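Lekotbridge Repair Saturday: frequently asked questions

Please read this page before you write to us. Most of the questions we receive are answered here. The repair morning takes place every Saturday in the Enache Hall, Satley Road entrance.

What kind of things can I bring?

Small household items which one person can carry. Lamps, radios, sewing machines, wall clocks, toys with wheels or gears, hand mixers, chairs with a loose leg, clothes with a broken zip. If you are not sure, send us a short message with the size and the fault.

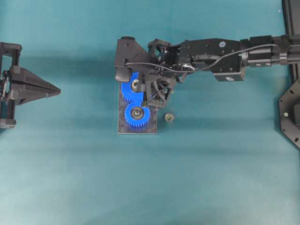
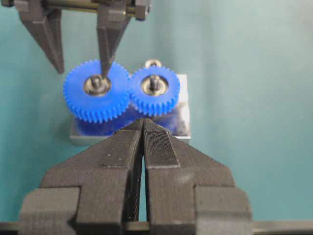
Blue plastic gears with fine teeth

What can I not bring?

We do not accept microwave ovens, petrol tools, gas heaters, large televisions or anything with a swollen battery. For a swollen battery, please do not put it in a bag with other things. Ask the Lekotbridge recycling centre how to bring it to them.

Do I need to book?

For electrical items, yes. There are 16 places each Saturday and they are usually taken by the middle of the week. For sewing and for wooden items you can come without booking, but you may have to wait for a free table.

How many items may I bring?

Two per visit. If the first one takes a long time, we may ask you to return with the second one on another day.

How much does it cost?

The work is free. You pay only for parts, and we tell you the price before we put them in. There is a box for donations near the door and nobody will look at what you put there. We can take cards for parts, but not for the donation box.

Must I stay while my item is repaired?

Yes. You sit at the table with the repairer and, if you wish, you can do a part of the work yourself. We cannot keep items in the hall between the sessions, as the room is used by other groups during the week.

A gear in my machine has lost its teeth. Can you make a new one?

Sometimes. Please bring all the broken pieces, also the very small ones, in an envelope. We count the teeth and measure the hole in the middle, the thickness and the outer diameter. If the gear is a common size, we order it and you come again when it has arrived. If it is not common, we can send the measures to Wonotis, a small workshop in the town, and they will tell you their price. You are free to say no.

Please do not glue the gear before you come. Glue between the teeth is difficult to remove and makes the measuring less exact.

Should I clean the item first?

Yes, please. Remove crumbs, dust and old food. For a sewing machine, take out the bobbin and brush away the loose thread. It is not necessary to put oil.

What should I bring with the item?

The power cable or charger, the instruction book if you still have it, and any screws which came out. For a sewing machine, bring also the foot pedal and a piece of the fabric you normally sew.

Is the repair guaranteed?

No. We test every electrical item before it leaves the hall, and if it does not pass the test we will explain to you why. But we cannot promise how long a repair will last. If the same fault returns, you may book again in the normal way.

Can children come?

Children are welcome together with an adult. At the sewing table they may try the machine. At the soldering table they must stay behind the yellow line on the floor.

Where can I park?

There are 3 spaces behind the hall, which we keep for visitors with heavy items or with difficulty in walking. Other visitors can use the car park in Satley Road. Bus 51 stops opposite the entrance.

Is there a lift?

The hall is on the ground floor and has a ramp on the left side of the building. The toilet is suitable for wheelchairs.

I would like to help. Do I need experience?

For repairing, some experience is needed, and you will work beside another repairer for your first two sessions. For the welcome desk and the kitchen, no experience is needed. Please write to us with the contact form and tell us which Saturdays are possible for you.

Are you open in the holidays?

We are closed on the Saturday of the Easter weekend and for the whole of August. Other changes are written on the notice at the hall door and at the top of this website.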